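Pre-Run Safety Checklist, Sorting Arm Station – Wadum Robotics Club
Filled in by Kirsty Marsden, May 7, 2022
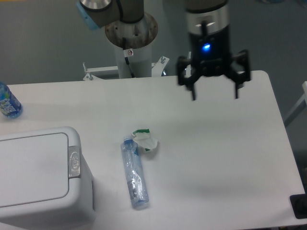

Sorting station, gripper open over the table, bottles and tissue out, bin at front left.

Okay, same deal as last time. I go down the list, mark each line, and write whatever comes into my head next to it. Omolara asked me to keep the comments on the sheet this time instead of in the group chat, so they're all in one place and she can read them before the trash-sorting demo in July. If you're new, the marks are OK, FIX (we can run but somebody needs to deal with it) and STOP (no power until it's sorted out).

BEFORE POWER

1. Base bolts checked with the hex key. OK
I went all the way around twice. The mounting plate looks pretty rusty and speckled, and I know that bothers people, but it was like that when we got the pedestal and I can't find any play in it. If you grab the column and lean, nothing moves. Please do lean on it before you sign this line! Looking at it doesn't count.

2. Bracket at the bottom of the column tight, table pushed up in its marked spot. OK
Check the table position every single time, even if you were the last one out. Somebody vacuums in here and the table wanders. Last month it was off by enough that the fingers came down on the wrong side of a bottle and pushed it onto the floor, and we spent most of an hour blaming the code.

3. Cable on the column not pinched, not looped, enough slack at the joint. FIX
It's fine where it runs down the front. What I don't like is the slack up top when the arm swings all the way left, because it pulls snug at the end of the move. Not tight, just snug. I want one more tie added lower down and a bit more loop left above it. I'd do it myself but I used up our last ties on the Vono cart.

4. Warning sticker in place. OK
Still there. We're supposed to have a second one on the door side and we don't, see the bottom of the sheet.

5. Emergency stop reachable by the person running the arm, without crossing in front of the table. OK
Tested it with power on too, see 11.

6. Floor clear for a full step back on all open sides. FIX
Backpacks again. Mine was one of them, sorry. I moved everybody's stuff under the window and I'm going to tape a line on the floor so there's no arguing about where "clear" starts.

TABLE AND OBJECTS

7. Only test objects on the table. No phones, no drinks you plan to drink. OK
I'm serious about the drinks. If you put your own water bottle down on a table where we're teaching an arm to pick up water bottles, it's going to get treated like all the others. Oyewole's team lost an iced tea that way and it went straight into the power strip (not ours, thankfully).

8. Bottles empty, caps on. OK for the ones in today's set
Caps on because a bottle with no cap squashes flat when the fingers close, and then it slips. I squeezed a few in the box and threw out one that had a split side with a sharp edge. The crinkly thin ones are the hard ones for the gripper and also the ones we need the most practice with, so don't swap them for nicer bottles just to get a good score!

9. Soft items (tissues, wrappers) clean and unused. OK
New tissues only, crumpled by hand. The one with the green stripe is from the pack in the supply drawer. We picked that pack so the camera has some color to find against the white table. Throw them out when they start to shred, because the bits get into the finger joints and they are miserable to pick out.

10. Bin seated, lid latched or lid off, never halfway. FIX
I want to change this line. It should say which one, depending on the test. For reach tests the lid stays closed and latched. For drop tests the lid comes off completely and goes on the floor behind you. A lid that's resting on top and not latched is the worst of both – the fingers can catch under it and lift. I'll rewrite the line if Omolara agrees.

POWER ON

11. Emergency stop pressed during a slow move. Arm halts, stays up, doesn't sag. OK
Did it three times, once with the arm stretched out. No sag that I could see.

12. Light on the gripper is blue before anyone loads a program. OK
Blue within a few seconds. If you get any other color, don't restart it over and over hoping. Call me or Omolara.

13. Gripper opens and closes fully with nothing in it. OK
Smooth both ways. Keep your fingers out of there. It doesn't look strong and it'll still make you say a word.

14. Force setting at or below 29 on our scale for thin plastic. OK
It was at 29 when I opened the settings. Somebody had penciled 100 next to it on the old sheet with a question mark and no initials. Please don't. 100 is for the wooden blocks, and even then only with me there.

15. Travel speed in practice mode. STOP, then OK
So this was the one. Practice mode should load at 100 and it loaded at 400, which is the competition setting. I hit stop as soon as the first move started because it just sounded wrong. The startup file had been saved over after the Fallau scrimmage. I put the right number back, restarted, checked it again and it came up at 100. From now on please save your competition settings under a different name. I mean it, put FAST in the name.

16. Height limit above the table set and tested. OK
Jogged it down by hand until it refused to go any lower. The fingers stopped above the table with a little daylight under them.

17. Cycle counter written down. OK
343. We said we'd regrease the wrist at 400, so that's coming up pretty quick if we run a full afternoon. Whoever gets us there, write it on the whiteboard.

PEOPLE

18. Two people present, one with a hand near the stop. OK
Me and Omolara Ezeani for the power checks.

19. Hair tied back, sleeves up, lanyards off. OK
Lanyards! I had mine on until she pointed at it.

20. Everyone in the room knows the word we say before the arm moves. OK
It's still "moving." A few people have been saying "okay, go," and we say "okay, go" about everything, including lunch.

TO DO BEFORE NEXT RUN
- Cable ties, small black ones, one pack (me)
- Second warning sticker for the door side (Omolara)
- Tape line on the floor (me)
- Reword line 10 (me, once I hear back)
- Startup file set to read-only so line 15 can't happen again (anyone who knows how, please speak up)

Cleared to run in practice mode only. Not cleared for competition speed until the cable is redone.
K. Marsden

Comment from Omolara: Read it all. Yes to the change on line 10. I'd also like the stop test done at both ends of the swing, left and right, seeing as the cable is the thing we're worried about. I'll bring the sticker. Can we also put the stop test ahead of the light check, or is there a reason it's in that order?

Reply: No, wait, the light should come first. I had those two backwards on the sheet. Swapping 11 and 12 on the next copy.

Recent items
Battery charging checklist, Vono cart
Scrimmage notes from Fallau
Practice schedule through July
Parts drawer list
Sign-up for the trash-sorting demo
Wadum Robotics Club room rules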